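Recovering from a Failed Grasp on the Shelf-Picking Station

Guidance for station operators, prepared by Harriet Abernathy, Keltosdale

The shelf-picking station is used to practise the removal of fruit from open compartments. The fault reported most often is a failed grasp, in which the arm completes its movement and the controller records a successful pick, but the fruit remains on the shelf or falls inside the unit. In August the station logged 53 such faults, and 11 of them were followed by a collision with a divider when the operator resumed the program too early.

The procedure below applies to the Hiltura controller. It should be followed in full, even where the cause seems plain.

1. Press Pause. If any part of the arm is touching a panel, press the emergency stop instead.

2. Keep hands out of the compartments. A paused arm remains under power and may move when the fault is cleared.

3. Compare the stock list on the controller with the fruit on the shelves. Check each compartment by eye – the list is not corrected after a failed grasp. 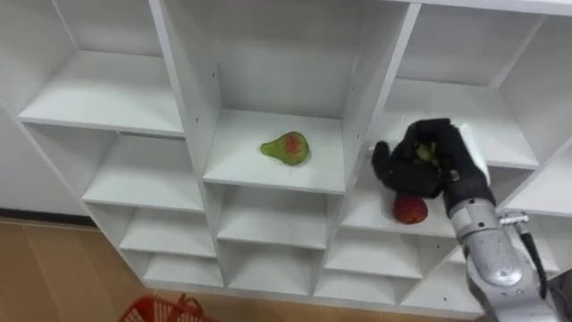
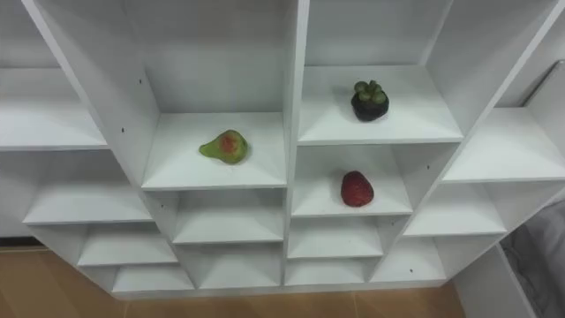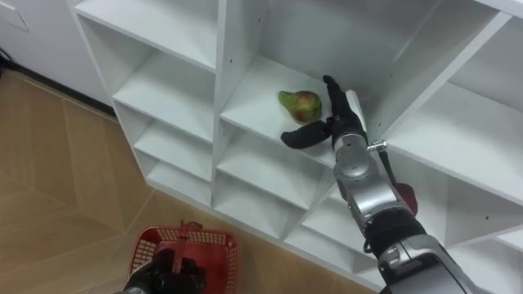

A pear lying on its side in its compartment, as in all three views, should be entered in the list as "side".

Can the program be resumed from the point at which it stopped?

It should be restarted from the home position. The controller keeps the planned path from before the fault, and that path may no longer be clear.

4. Withdraw the arm along the line by which it entered, using the slowest jog setting. Do not turn the wrist until the whole hand is clear of the front edge of the shelf.

5. Correct the stock list, then send the arm to the home position.

6. Repeat the pick at reduced speed. After 2 further failures on the same item, take the station out of service and inform the shift supervisor.

Faults caused by a worn finger pad will normally recur on items of every size. Replacement pads are held in the Pelberg cabinet, drawer 3, and must be fitted with the power isolated. Record the fault code, the compartment and the item in the Escobedo log before the end of the shift.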